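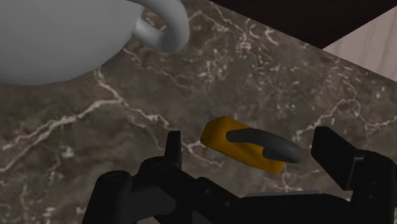

ロボット実習の授業の一環で、Zusanusのオープンラボに行ってきました。班の6人で参加して、私は見学レポートの担当です。Zusanusはものをつかむ動作の学習をやっている会社で、この日はEmierというシミュレータのデモがメインでした。最初に見せてもらったのがキッチンの台の上を片づける課題。茶色い大理石に白い筋がバリバリ走っていて、見た瞬間に班の子が「うちの台所より高そう」と言いました(私も思った)。狙うのは黄色いブラシみたいなやつで、グレーの持ち手がアーチになっています。黒いグリッパの指が開いて、ちょうどその間にブラシが来ているところで一時停止して説明してくれたのですが、授業で習った「把持前姿勢」がまさにこれか!とちょっと感動しました。教科書の線画だと全然ピンと来なかったので。

質問タイムで私が聞いたのは、ブラシの持ち手と黄色い部分、どっちをつかむのが正解なんですか、ということ。答えは「どっちでもいいけど、あとで何をするかによる」でした。こするなら持ち手、箱にしまうだけなら本体でもいいそうです。なるほど。事前学習のときに私たちの班は「つかめたら成功」としか書いていなかったので、そこは帰ってから書き直しました。

そのあと2人ずつ順番に操作体験。手元のコントローラを動かすと画面のアームがついてくるんですが、これが想像の3倍くらい難しい! 横方向はわりとすぐ慣れるのに、奥行きがさっぱり分かりません。私は1回目、指を台にめり込ませる勢いで下ろしてしまって、画面に接触エラーが出ました。2回目は手首を回しすぎてブラシをはじき、マグカップのほうまで飛ばしました。実機じゃなくてよかったです、本当に。係の方いわく、シミュレータならリセットが一瞬だから失敗を遠慮なくためられる、とのこと。私の失敗もためられたんでしょうか。

午後はTeferaという課題集の話を聞きました。中には162種類の課題が入っていて、台の模様や物の位置を少しずつ変えながら、1課題につき2000回前後くり返すそうです。台の柄なんて関係ないのでは?と思っていたら、柄が派手だと物の輪郭を見つけるのに苦労することがあるから、わざといろいろな柄を混ぜるんだと教えてもらいました。あの大理石、趣味で選んだわけじゃなかったんですね。

最後に実機のPlestlowも少しだけ見学しました。こちらは動画撮影が禁止だったのでメモだけです。画面の中よりずっとゆっくり動いていて、スポンジをつかむ前に一回ためらうような動きをするのが妙にかわいかったです。速度を落としているのは人が近くにいるからで、ためらって見えるのは位置を計算し直しているタイミングだそうです。シミュレータではうまくいった動きが実機だと滑る、という話も出ました。摩擦の設定は今も手探りだと言っていました。

班の反省点は、質問を事前に分担しておかなかったこと。同じような質問が続いてしまい、摩擦の話をもっと聞きたかったのに時間切れになりました。あとメモ係が1人だと追いつかないです。後期の制作では、今回の話をもとに「つかんだあと何をするか」まで決めてから指の形を考えるつもりです。試作は12月に始めます。とりあえず私は奥行きの練習をしたいので、学校のパソコンで動く無料のシミュレータを探しているところです。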